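## Recording a drawer-and-tray set on the two-arm bench

These notes cover one batch for the Stidow policy. A batch is 40 episodes of up to 20 seconds, all with the same objects and the same written instruction.

1. Bring both arms to the start pose and check that the fixed and wrist streams share a clock. Restart the Dorent logger if they drift.
2. Set out the cabinet, tray, box, bottle and the small yellow item. Keep the cabinet between the arm bases.

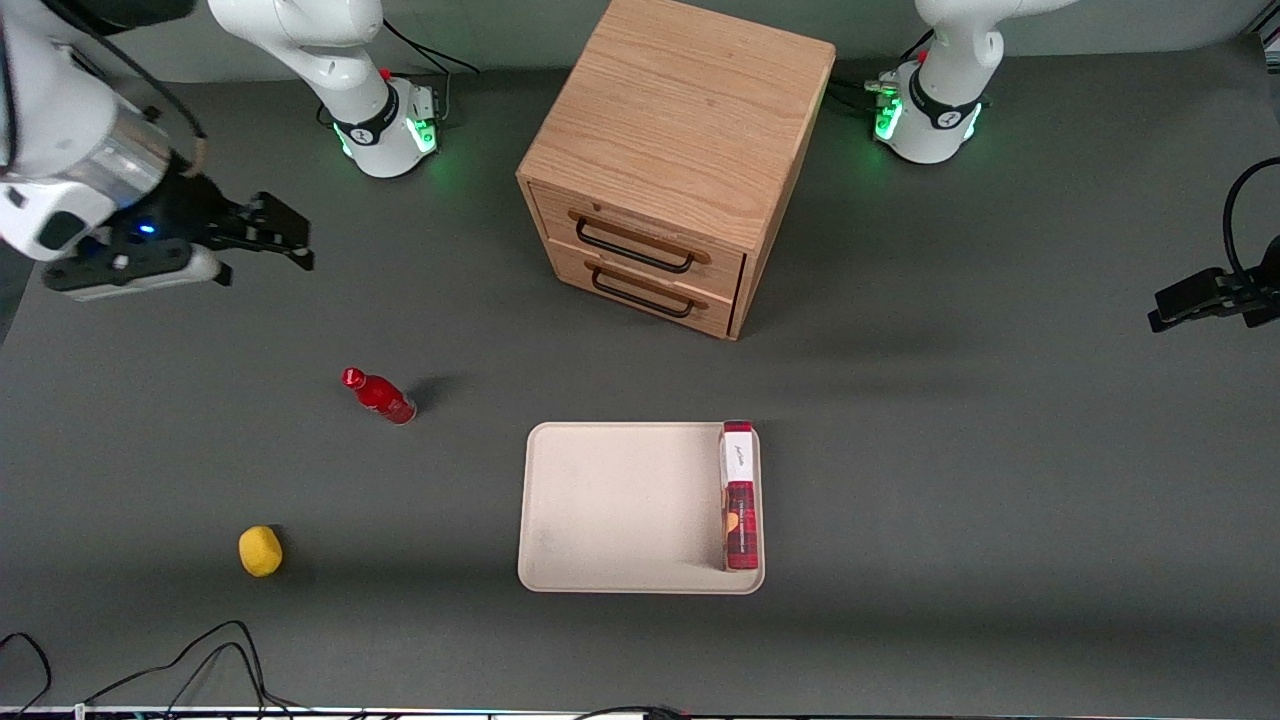

3. Move the loose objects between episodes. Turn the bottle as well as shifting it — a policy trained on one heading tends to learn the heading.
4. Type the instruction before you start recording, in plain words: "put the bottle in the top drawer".
5. Approach slowly and keep the target in the wrist view until the fingers close. 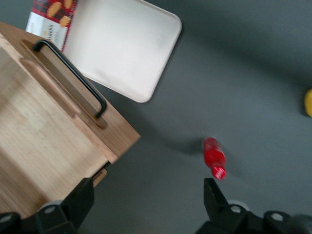
6. Mark each episode pass or fail straight away. Keep the fails; they go in a separate folder.
7. Play back every tenth episode at full speed. Look for dropped frames and for long pauses by the operator, and trim pauses over 300 ms at the start only.

Upload to the Plellgate share under the batch name. Questions about naming go to Shakuntala Pant.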